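The Inbox Diaries

Hello again, friends! February got away from me completely, so you're getting one slightly longer letter this time, and it's all on a single subject: I have finally, finally been clearing out my email.

Some background for the newer readers. I opened my Netmont account back when I was still living in Stotcombe and never once deleted a thing. Coupons, shipping notices, a bakery newsletter from a town I visited for one weekend... all of it just sat there. When I looked at the counter last month it said over 3000 unread. I closed the laptop and went to make soup.

Then Ruxandra Buzatu wrote in (hi, Ruxandra!) and told me how she tackled hers. She doesn't start with the oldest mail, or the newest. She sorts by sender, so all the junk from one shop lands in a big clump, and you can wave goodbye to the whole clump in one go. I tried it that same evening at the table and ended up staying there way past bedtime.

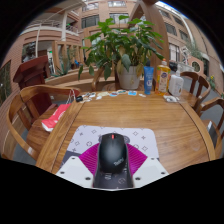

Mouse held in a gripper above a mouse pad, black with a red scroll wheel.

My biggest clump was from Urimel, the curtain people. I bought one curtain rod from them, years ago, and they had sent me 168 emails about it! Gone, the lot, and I unsubscribed while I was at it. Unsubscribing is the part I always used to skip, and it makes a huge difference. If you only delete, the stuff is back by breakfast.

I did get sidetracked, I'll admit. Searching for my cousin's name brought up a whole string of messages from the summer we planned my aunt's party, including a very heated exchange about potato salad. I read every word. I also found the Ejigu bread recipe that so many of you asked me for and I swore I'd lost, so that's coming in the next letter (I want to bake it again first and make sure I copied the oven part down right).
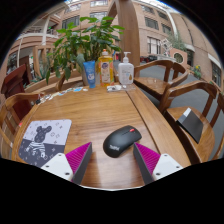 After that first long night I switched to shorter rounds, usually with a cup of tea and the radio on low. I set myself a limit of 200 messages and then I have to get up and do something else, even if it's just watering the plants. Anything with a photo of family goes in its own folder. Anything about taxes goes in another one, and I don't open that one for fun.

As of this morning I'm down to 65 unread, and most of those are people I owe a real reply. If you're one of them, I'm so sorry, and I'm working my way to you! Meanwhile, write and tell me the silliest old email you've held on to. I'll share a few next time, along with the bread.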